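Geradcombe tenants get say on flooring rules

2026-06-27

Tenants in Geradcombe will be allowed to keep wooden floors in upstairs apartments under a revised noise rule passed by the town council this week. The earlier draft would have required carpet over most of the floor in every rented living room above ground level.

The change follows a survey mailed to 2000 households. The town got 995 replies, and most of them opposed a carpet requirement. Written comments named late-night footsteps and dragged chairs as the main problems. 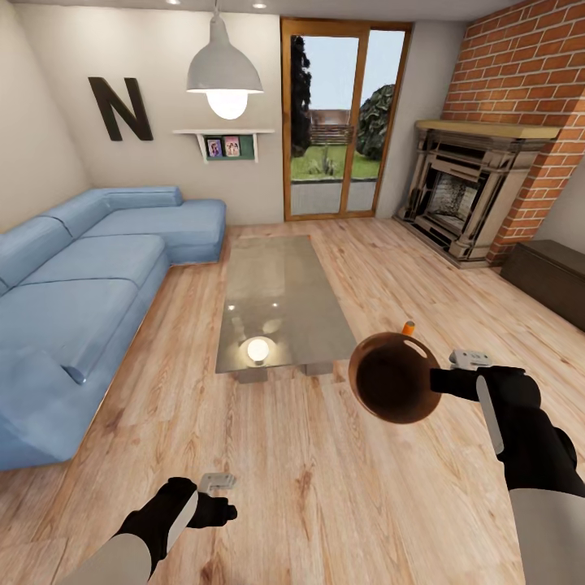
Dewanti Krishnan told the council that she had lived under a wood floor for 17 years and that felt pads on the chair legs upstairs had helped more than any rug. She asked for the pads to be written into standard leases, and the final text includes them.

Landlords must now supply pads for any furniture they provide. Tenants are responsible for their own. A first confirmed noise complaint brings a written warning, and a second within a year brings a fine of $200.

Ground-floor homes are exempt, including those on Andel Street that open onto a yard.
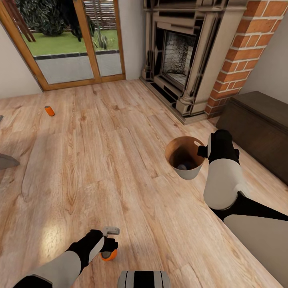 The rule takes effect in December. Leases signed before then do not have to be rewritten, but the new wording must be added at renewal. Copies of the rule are available at the town office and the Murakami branch library.

Council member Mārtiņš Šimkus voted against the measure and said the fine was too low.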